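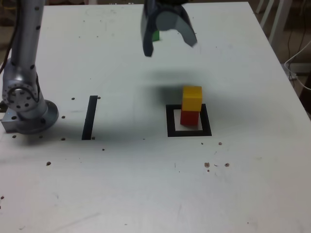

Adeel Jatoi wrote this morning that the pike perch larvae at Pinotley have begun to take dry feed, and that he would not wait longer with the change in our tanks. I have read his message two times and I still want to wait a little.

2023-05-30

Feeding trial, pike perch, Celen broodstock. Temperature and oxygen are in the tank log, I do not copy them. Oxygen was good in all tanks. In the Timis tank the temperature went up a bit after lunch, with the sun on the roof, and I opened the cold line by a quarter turn.

Dead larvae removed before the first feeding: 53 in the Timis tank, 38 in the Ji tank. For the Timis tank this is more than I like. I looked at several of them under the microscope. Most had an empty gut and the swim bladder was not filled. A few had eaten and had a normal bladder, and for these I have no explanation. I did not see fungus.

The surface of the Timis tank had again a thin oil film in the corner near the outlet. The larvae must reach the air in order to fill the bladder, so this film can be the whole story. I cleaned the surface skimmer and turned the spray bar so that it hits this corner. The old position is marked on the pipe with pencil, if somebody wants to turn it back.
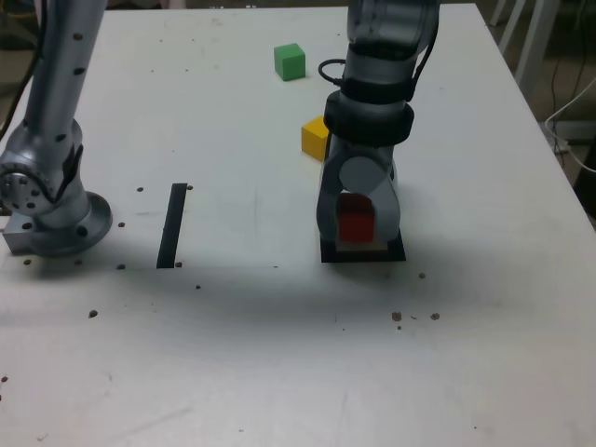
Can we mix brine shrimp and dry feed in the same meal? We can, but the brine shrimp should go in first and the dry feed some minutes later, otherwise the bigger larvae take all of the live food and the small ones learn nothing from it.

Brine shrimp hatch was weak today. The cysts are from the can opened in December, and I think the lid was not closed well. Please take the new can from tomorrow and write the opening date on it. I rinsed the nauplii longer than usual, the water stayed brown for a long time.

Sample from the Ji tank: larvae swim well against the current and they do not collect at the wall any more. I found two with another larva's tail in the mouth. It is early for cannibalism, but the size difference is already visible with the naked eye. We should prepare the grading box this week.
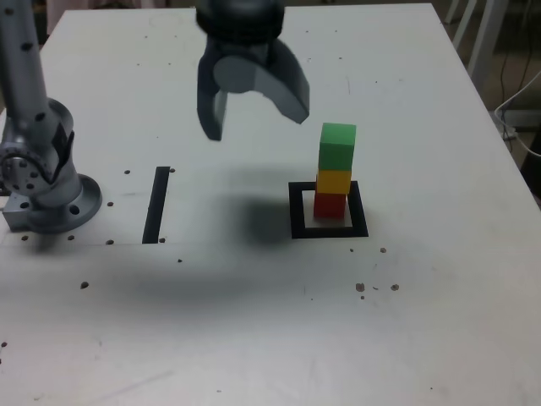
A remark in the margin of yesterday's page says that the light over the Ji tank is too strong, and that the larvae would spread better if we cover half of it. I agree. I put the green net over the outlet side and the fish were more even in the water within the hour. Whoever wrote it, please sign next time, I wanted to ask about the lamp also.

Estimate for the Ji tank is now 864 larvae, calculated from the volume samples. I do not trust the last digit, of course. The samples from near the bottom were very different from the others and I will repeat them when the net has been on for one night.
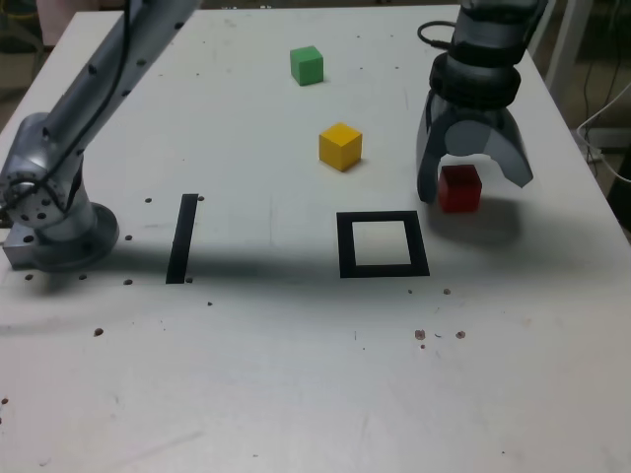 Green, yellow and red cubes on the table.

To do:
change the can of cysts
look at the Timis surface early, before the lights go on
repeat the bottom samples in Ji
order screen for the outlet, the present one has a hole near the seam
answer Adeel: we start the dry feed in 4 days, smallest grain, only in the Ji tank. Ask him also which grain size they used at Pinotley for the first meals.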